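Startseite Tickets Wissensdatenbank Kontakt Abmelden

Ticket: Bestellbestätigungen kommen doppelt oder gar nicht an
Status: gelöst
Bereich: Shop / E-Mail-Versand
Gemeldet von: Rahel Grabner, Cultville

Fehlerbild

Seit dem Umzug des Shops auf den neuen Server im Mai bekommen Kundinnen und Kunden ihre Bestellbestätigung teils zweimal, teils überhaupt nicht. Betroffen sind vor allem Bestellungen mit mehreren Positionen, zum Beispiel Stoffe und Zubehör zusammen. Bei Bestellungen mit einem einzelnen Artikel ist uns bisher nichts aufgefallen. Rechnungen werden normal verschickt.

Umgebung: Shopsoftware Stikus, Mailversand über Husside, Lageranbindung über Sachdeva. Am Mailtemplate wurde nichts geändert.

Bereits versucht: Cache geleert, Versandmodul deaktiviert und wieder aktiviert, Testbestellung mit eigener Adresse. Die Testbestellung kam doppelt an, Abstand 4 Minuten.

Rückfrage Support

Bitte den Inhalt der Warteschlange exportieren und prüfen, ob der Cronjob auf dem alten Server noch läuft. Außerdem brauchen wir den Wert für das Zeitlimit beim Mailversand. Er steht unter System, Hintergrundaufgaben.

Antwort Grabner, Dienstag

Export hängt am Ticket. Das Zeitlimit steht auf 600 Sekunden. Den alten Server habe ich abgeschaltet geglaubt, der Hoster sagt aber, dass er noch bis Monatsende mitläuft. Zugriff auf die Cronjobs dort habe ich angefragt. Das Testprodukt, mit dem ich bestellt habe, ist im Shop noch als Entwurf angelegt.
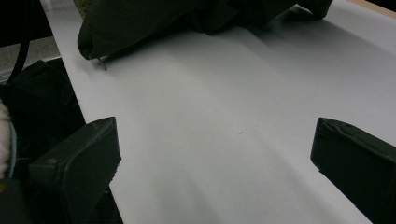
Der Zugang zum alten Server ist inzwischen da. Der Cronjob für die Warteschlange war dort tatsächlich noch aktiv und greift auf dieselbe Datenbank zu wie der neue. Ich habe ihn um 14:30 Uhr auskommentiert. Danach 3 Testbestellungen mit mehreren Positionen: keine doppelt, aber bei einer fehlt die Bestätigung weiterhin.

Analyse Support

Die doppelten Mails sind damit erklärt. Beide Server haben denselben Eintrag abgeholt, bevor er als erledigt markiert war. Die fehlende Mail hat eine andere Ursache: Im Export stehen Einträge mit dem Status »wartet auf Lager«. Bei mehreren Positionen fragt Stikus den Bestand bei Sachdeva einzeln ab. Bleibt eine Antwort aus, wird die Bestätigung zurückgestellt und nicht erneut angestoßen.

Lösung

1. Cronjob auf dem alten Server dauerhaft entfernen.
2. In der Lageranbindung die Option »Bestätigung sofort senden« einschalten.
3. Zeitlimit auf etwa 2 Minuten heruntersetzen.
4. Hängende Einträge in der Warteschlange markieren und »Erneut senden« wählen.

Rückmeldung Grabner

Alles umgesetzt. Die hängenden Bestätigungen sind verschickt, neue Bestellungen laufen durch. Der Eintrag zu meinem Testprodukt ließ sich erst löschen, nachdem ich die zugehörige Bestellung storniert hatte. Ticket kann geschlossen werden.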